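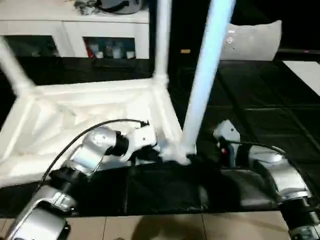

Mojtaba Alipour asks whether the Kosard planner treats both arms as one system or plans each separately.

Kosard plans them jointly. A single trajectory is computed for the two arms and checked for self-collision before it is released to the controller.

Release 2 of the planner, dated 12/03/2024, raises the sampling limit to 3,000 nodes per query. Requests that exceed the limit return an error and no motion is sent.

The controller runs at 100 Hz. Logs from 466 planning queries are available to Durinero partners on request.

Questions on the interface may be sent to Hamidreza Alipour at Jindoveo.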